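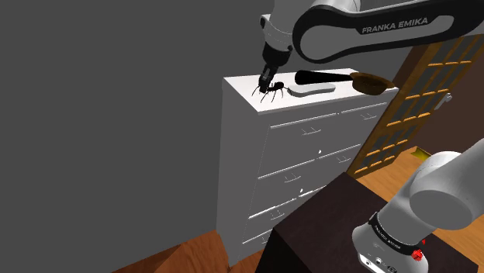

Figure 7-1. Arm over the chest of drawers, fingertips at the body of the toy spider.

Section 7: Comparing Two Sets of Fingers in Mollton

By now you have a room loaded, an arm that moves when you ask it to, and (we hope!) a cup of something nearby, because this is the part of the guide where most people lose an afternoon and enjoy it. We'll run the same small jobs twice, once with the Tradetti fingers and once with the Eyvindsson fingers, and let Mollton keep score. Everything happens in the simulator, so go ahead and be clumsy.

Before you start

Please finish Section 6 first. The comparison tool reads the arm calibration you saved there, and it will politely refuse to open without it. You'll also want both finger files in your Rarko library folder. If you only have one, the tool still runs, but it fills the second column with dashes, and that makes for a rather lonely report.

7.1 Setting up the tabletop grasp

1. Open the Compare panel and choose New Pair.
2. Put Tradetti in slot A and Eyvindsson in slot B. The order matters only for the column headings.
3. Pick the spider as your target. We like it for a first try because the legs are thin and splayed, and the round body gives the fingers one sensible place to close.
4. Leave the brush and the oval pad where they are. It's tempting to tidy up, but a grasp with neighbors tells you more than a grasp on a bare surface.
5. Set the approach to Straight Down and the closing speed to Slow.
6. Set the number of attempts to 33 and press Run A. When the bar fills, press Run B.

Note: Both runs use the same starting pose and the same small random nudges to the target. If you change the seed between A and B, the report will still print, but you'd be comparing apples with some other fruit, so leave the seed box alone until you've read Section 9.

Caution: Don't move objects by hand while a run is going. Mollton will let you do it, and it won't warn you, and the attempt will be counted as a slip.

7.2 Setting up the drawer pull

Load the gray cabinet room from the Rarko library before you go on, and switch your view to Wrist so you're looking out past the fingers.
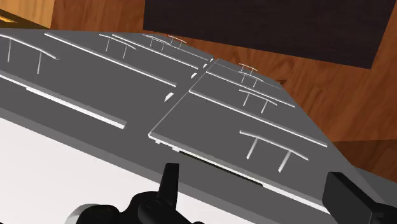
Drawer pulls ask something quite different of a finger than picking up a toy does, and we'd encourage you to run them even if you never plan to open a drawer in real life. The finger has to slip behind the bar, stay there while the arm backs away, and let go again without dragging on anything. Each bar on this cabinet is held off the surface by two posts, so aim for the stretch between them and keep clear of the posts themselves. The right section has a panel sitting slightly forward of its neighbor, with a narrow dark gap under it, and you should start with the panels closed if you want a fair run. The Close All button takes care of that.

1. Press Close All, then Save Start State.
2. Click the handle you want. A green outline shows which one is selected.
3. Set the pull direction to Along Panel Normal.
4. Set the time limit to 240 steps. Shorter limits tend to punish whichever finger closes more slowly, and you'd be measuring patience.
5. Run A, then Run B, exactly as you did in 7.1.

Note: Bars seen from the wrist can look closer together than they are. If you're having trouble picking one, switch to the Side view, click it there, and switch back. Your selection will be kept.

7.3 Reading the report

The report opens in its own window with one column for each set of fingers. "Held" means the target stayed between the fingers until the end of the attempt. "Slipped" means contact was made and then lost. "Missed" means there was no contact at all, and a column full of misses nearly always points to the calibration, so please go back to Section 6 before blaming the fingers.

To keep your results, choose Save Pair and give the file a name you'll still recognize in July. Reports saved before January 1, 2023 use the older layout and need to be opened with Import.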